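# Tuditach 데이터 수집 키트, 써 본 사람이 쓰는 소개

안녕하세요, Falgate에서 Tuditach를 맡고 있는 사람입니다. 원래 이 페이지는 사양표만 있었는데요, 문의 메일 대부분이 "그래서 이걸로 수집하면 정책이 진짜 나아지나요?"였어요. 그래서 아예 제가 겪은 얘기를 중심으로 다시 썼습니다. 조금 길어요!

## 뭘 파는 건가요

Tuditach는 원격 조작 시연을 모을 때 쓰는 소프트웨어와 작업 절차 묶음입니다. 로봇 팔은 들어 있지 않고요, 이미 갖고 계신 팔에 붙여 쓰시면 됩니다. 핵심은 저희가 '되짚기 수집'이라고 부르는 방법이에요. 보통은 조작자가 처음부터 끝까지 깔끔하게 성공한 시연만 모으잖아요? 그런데 그렇게 학습한 정책은 물체에 살짝 어긋나게 닿는 순간부터 갈팡질팡합니다. 그런 상황을 본 적이 없으니까요.

되짚기 수집에서는 정책을 먼저 돌려 보고, 조작자가 불안하다 싶은 지점에서 페달을 밟아 넘겨받습니다. 그다음이 중요한데, 바로 작업을 끝내는 게 아니라 접촉 직전 자세까지 한 번 물러났다가 다시 들어갑니다. 물러나는 구간과 다시 들어가는 구간에 따로 표시가 붙고, 학습할 때 가중치를 다르게 줄 수 있어요. (기본값은 다시 들어가는 구간에 2배입니다. 처음엔 그냥 두세요.)

## 방법은 누가 만들었나

아이디어의 출발점은 Pylyp Tymoshchuk이 Lytvynenko 연구실에 있을 때 쓴 내부 메모였어요. 저는 처음에 솔직히 시큰둥했습니다. 물러나는 동작까지 학습시키면 로봇이 멀쩡할 때도 자꾸 뒤로 빠질 것 같았거든요. 실제로 초기 버전은 그랬어요! 키보드 앞에서 들어갔다 나왔다만 반복하는 걸 오후 내내 보고 있었죠. 물러나는 구간의 가중치를 확 낮추고 나서야 그 버릇이 사라졌습니다.

## 지금까지의 결과

Bromcombe 작업실에서 모은 에피소드가 3,288개를 넘었습니다. 과제는 네 가지예요.

- 키보드를 잡아 옆으로 옮기기
- 케이블 한쪽을 집어 들기
- 납작한 상자 세우기
- 컵을 받침 위에 놓기

효과가 제일 뚜렷했던 건 키보드였습니다. 납작하고 길어서 그리퍼가 들어가는 각도가 조금만 달라도 결과가 확 바뀌거든요. 성공 시연만으로 학습한 정책은 첫 접촉이 어긋나면 거기서 그냥 계속 누르고 있었는데, 되짚기 데이터를 섞은 쪽은 들어 올렸다가 다시 접근했어요. 컵은 차이가 거의 없었습니다. 원래도 잘되던 과제라 그런가 싶은데, 아직 이유를 자신 있게 말씀드릴 단계는 아니에요.

키보드 과제는 PiPER 팔로, 흰 테이블 위에 밝은 회색 천을 배경으로 두고 했습니다. 키보드는 검은색 acer 풀사이즈고요. 검은 그리퍼에 검은 키캡이라 영상만 봐서는 어디가 닿았는지 저도 헷갈릴 때가 많았어요.
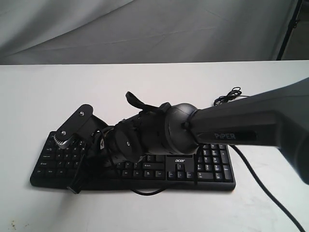
그래서 접촉 판정은 카메라에만 맡기지 않고 관절 전류를 같이 봅니다. 전류가 기준을 넘은 시점을 접촉 후보로 잡고, 조작자가 나중에 화면에서 확인하는 식이에요. 번거로울 것 같죠? 익숙해지면 에피소드 하나 넘기는 데 금방입니다. 다만 케이블이 딸린 물체는 조심하세요. 선이 당겨지면서 생긴 부하를 접촉으로 잡는 경우가 있어서, 저희는 이런 과제만 기준값을 따로 저장해 둡니다.

## 구성

- 수집 프로그램과 구간 표시 도구
- 넘겨받기용 페달 2개 (하나는 예비)
- 과제별 기준값 파일과 학습 설정
- 설치 안내서, 한국어와 영어

팔, 카메라, 테이블, 배경 천은 포함되지 않습니다. 관절 전류 값을 읽을 수 없는 팔도 쓸 수는 있는데, 그때는 접촉 시점을 손으로 찍어야 해요. 저도 초반엔 다 손으로 찍었는데 에피소드가 많으면 꽤 고됩니다.

## 자주 받는 질문

**이미 모아 둔 시연도 쓸 수 있나요?**
네, 성공 시연으로 불러오시면 됩니다. 저희도 옛날 데이터를 그대로 깔고 그 위에 되짚기 데이터를 얹었어요.

**양팔도 되나요?**
아직은 한 팔만 됩니다. 양팔은 한쪽만 물러날 때 다른 쪽을 어떻게 둘지를 못 정했어요. 좋은 생각 있으시면 정말 메일 주세요!

**데이터를 먼저 볼 수 있을까요?**
키보드 과제 일부를 시험용으로 보내 드립니다. 문의하실 때 쓰시는 팔 이름과 제어 주기를 같이 적어 주시면 거기에 맞는 설정 파일도 넣어 드릴게요. 다음 판은 3월에 나갈 예정이고, 기존 구매자분들은 그대로 업데이트받으시면 됩니다.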